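Protokoll der Sitzung der Arbeitsgruppe Haushaltsrobotik
Mittwoch, 6. Mai 2020, Videokonferenz

Teilnehmende: Marianna Tomaszewski (Leitung), Bogdan Kołodziej, Josée Landry, Gunvor Tangen
Entschuldigt: Waldemar Czerwiński
Protokoll: Gunvor Tangen

TOP 1 Genehmigung des letzten Protokolls
Das Protokoll der Februarsitzung wird mit einer Korrektur genehmigt. In Abschnitt 3 muss es »Öffnungsweite« statt »Öffnungswinkel« heißen.

TOP 2 Stand der Aufgabe »Ein- und Ausräumen«
Kołodziej berichtet über den Datensatz Istadia. Er umfasst derzeit 1719 Aufzeichnungen, davon sind 793 geprüft und freigegeben. Die übrigen warten auf die Durchsicht der Zeitstempel. Die Aufgabenliste enthält 11 Tätigkeiten, vom Zusammenlegen von Handtüchern bis zum Einsortieren in Kartons.

Landry weist darauf hin, dass starre Gegenstände die Auswertung bisher dominieren. Für Wohnräume sei das unbrauchbar. Plüsch, Folienverpackungen und gefaltete Textilien geben unter den Backen nach, und die Kontaktfläche ändert sich während des Griffs. Tomaszewski ergänzt, dass glänzende Folie auch die Tiefenschätzung stört. Beide Fehlerquellen sind künftig getrennt zu erfassen.

Zum Zweihandgriff liegt ein Vorschlag von Czerwiński schriftlich vor. Danach soll jede Aufzeichnung, in der beide Greifer gleichzeitig ein Objekt halten, eine eigene Kennung erhalten. Der Vorschlag wird angenommen. Tangen passt das Schema an.
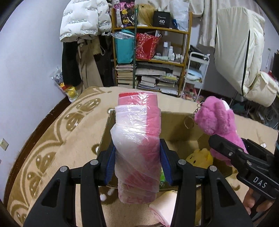

Frage (Landry): Kann eine Maschine heute einen Karton mit gemischtem Inhalt in einem normalen Schlafzimmer selbstständig ausräumen?

Antwort (Kołodziej): Einzelne Griffe gelingen, der ganze Ablauf ohne Eingriff bisher nicht zuverlässig. Schwierig ist vor allem die Reihenfolge – welches Teil zuerst, wohin damit und was zu tun ist, wenn zwei Teile aneinander hängen bleiben.

Tomaszewski bittet, diese Einschätzung im Zwischenbericht wörtlich zu übernehmen.

TOP 3 Vergleich mit der Werkstatt
Die Firma Flornitz hat Ergebnisse von ihrem Packplatz übermittelt. Dort sind Behälter, Beleuchtung und Teilelage festgelegt. Unter diesen Bedingungen arbeitet die Anlage im Dauerbetrieb, bei einem Wechsel der Verpackung muss sie jedoch neu eingelernt werden. Landry hält die Zahlen für nicht übertragbar. Kołodziej widerspricht teilweise: Die Regelung der Greifkraft ließe sich übernehmen, die Objekterkennung nicht.

Kein Beschluss. Der Punkt wird in der nächsten Sitzung mit Czerwiński erneut behandelt.

TOP 4 Greiferbacken
Die gerippten Backen bleiben vorerst Standard. Grarner bietet eine weichere Mischung an, Lieferumfang 40 Paar. Tangen fragt nach dem Abrieb auf Textilien, Angaben dazu fehlen im Angebot. Bestellt wird erst nach Eingang des Datenblatts. Die Anfrage bei Szewczyk zu geschliffenen Gelenkbolzen ist weiterhin unbeantwortet.

TOP 5 Abbruchkriterien
Ein Versuch gilt künftig als abgebrochen, wenn eine Person das Objekt mit der Hand nachführt. Nachgreifen mit demselben Greifer bleibt zulässig und wird gezählt. Einstimmig angenommen.

Aufgaben
Tangen: Kennung für Zweihandgriffe im Schema ergänzen
Kołodziej: Durchsicht der Zeitstempel fortsetzen
Landry: Fehlerklassen »Verformung« und »Reflexion« definieren
Tomaszewski: Datenblatt bei Grarner anfordern, Szewczyk erinnern

TOP 6 Verschiedenes
Der Ablageordner wird umbenannt, alte Verweise bleiben bis zur nächsten Sitzung gültig. Der nächste Termin wird per E-Mail abgestimmt.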